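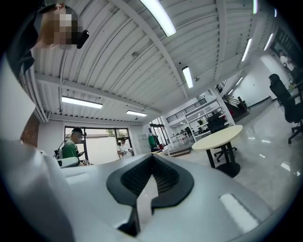 Porting Flustus to a handheld: project report
Second-year Game Design, Tindberg College

What we set out to do

Flustus is a small 2D platformer our group made in first year. You play a moth who can glide but can't jump, and the whole game is built on finding warm air to ride. It ran nicely on the lab computers and we were really proud of it, so this term we asked if we could bring it to a handheld instead of starting something new. Our instructor said yes, as long as all 6 levels made it across and the game held a steady frame rate.

None of us had ever ported anything. We loved it!

The engine

We built the original in Dusance, the engine we were taught in first year. Dusance can export to handhelds, but it brings every texture in at full size, and our first build took 34 seconds to load the opening level. You could make toast. Most of that was the backgrounds, which we had painted far bigger than any small screen could show.

So we went through the art folder. There were 892 separate image files in there (a lot of them were moth wings, and a lot of those were the same moth wing). We packed them into shared sheets, shrank the backgrounds and threw out the duplicates. Loading got much quicker, and the colours still looked great on the small screen, maybe even a bit richer than before.

Controls

This part was the most fun. On a keyboard, gliding is either on or off. With an analogue stick you can tilt the moth a little, and suddenly the whole game felt different. Level four, which everyone used to hate, became our favourite to play because you can skim right along the edge of the heat vents.

It also broke level two. Players could now hover under the first ledge forever, so we moved the vent and made it flicker. We tried three versions before we settled on the slow flicker.

Sound and text

The menu font was unreadable at handheld size, so we swapped it for a plainer one and cut most of the hint text. The music only needed a volume change. We did lose the cricket noises in level five for a while, and we still aren't sure what brought them back.

Play sessions

We ran play sessions in the Escobar building at lunch. People who had never tried the computer version picked up the tilt faster than we did, and several asked for a harder ending.

What's left

The pause menu sometimes opens twice. The frame rate dips in the last level when all the lanterns are lit, and we think fewer shadows would fix it. We'd also like to add a time trial over the summer, with a ghost moth to race against, and the ghost already half works if you don't touch the walls.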